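Sleep and Reaction Time in First-Year Students
Pylyp Palamarchuk, Varbridge College

3. Results
We tested 46 students over 7 mornings in July. Each one caught a falling ruler 17 times and wrote down how long they had slept. Short sleepers were slower, but the gap was small. Two sheets had no sleep hours filled in and were left out.

4. Marking sheet
Marks were kept small so they would not distract anyone.

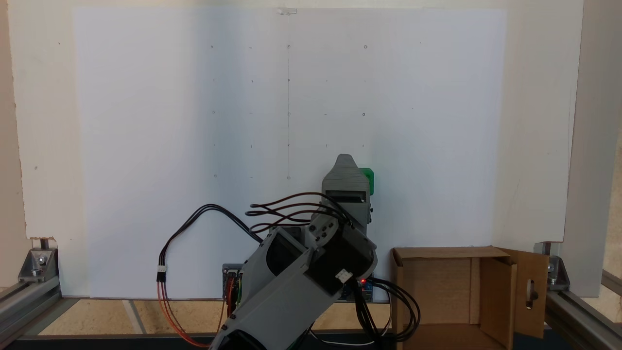
Figure 2. White panel with grid marks and center line.

5. Next steps
Repeat the test in the afternoon with the same group.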